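How to get tape off a tabletop without wrecking the finish

Every cleaning site has a magic trick for tape glue. Peanut butter, mayonnaise, hair spray, a hot iron. I tried most of them on a scrap of varnished board and I'm not impressed. Mayonnaise did nothing that plain cooking oil didn't do, and it smelled.

Start with the tape itself. Pull it back low and flat, almost folded over itself, and go slowly. If it tears, warm the next stretch with a hair dryer on low and try again. Skip the metal scraper. An old plastic card is slower and does far less harm.

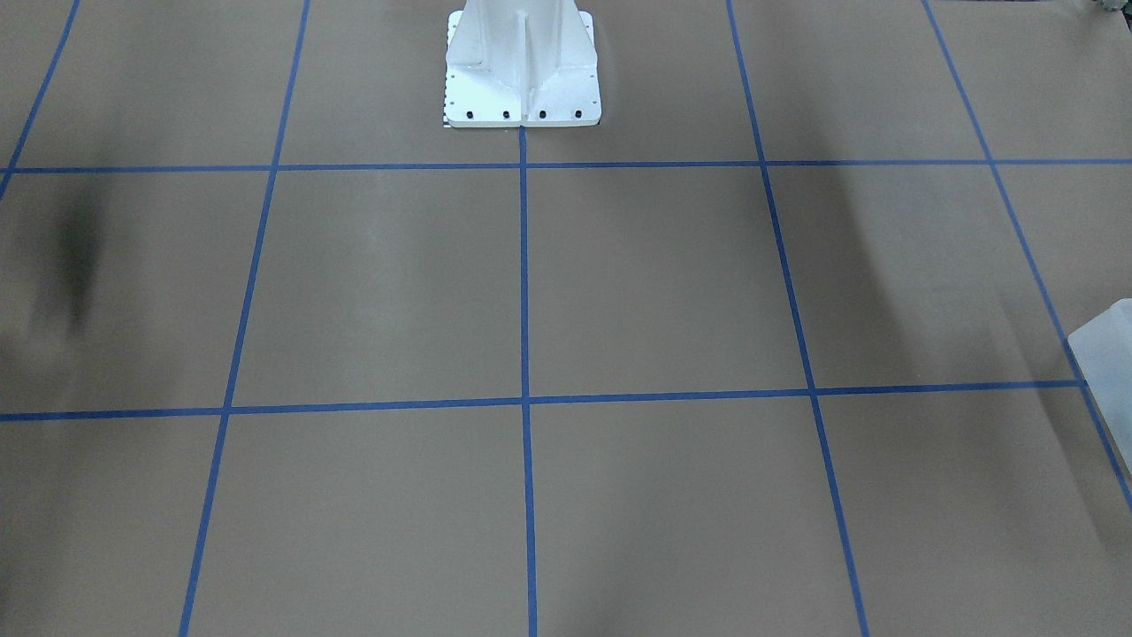 Gus Marchetti wrote in to say the hair dryer is a waste of time and he has always pulled his tape cold, straight up, in one go. Fine, on glass. On soft varnish I lost a strip of finish that way, so I'd want to see his tables first.

For the glue left behind, put a little cooking oil on a rag, lay it on the line and leave it alone for a while. Then rub with the card and wash with dish soap. Test under the table first – oil can darken bare wood, and the label on the bottle won't warn you. Oil has no business on paper either, so if your table is covered, replace the cover. 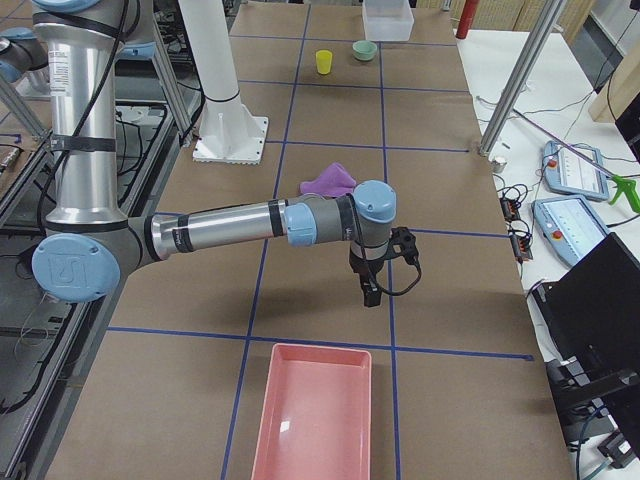
Hendwood Home Notes, No. 46, page 60

Sprays come last. I bought a can of Diltine after reading that it "melts" glue. It softened the glue, and it dulled the varnish too. Rubbing alcohol is cheaper but can cloud some finishes, so I wouldn't trust it on anything old.

If the line still shows once the glue is gone, it may be the finish that faded around the tape. No cleaner will fix that. Leave the table uncovered for a month or two before you reach for sandpaper.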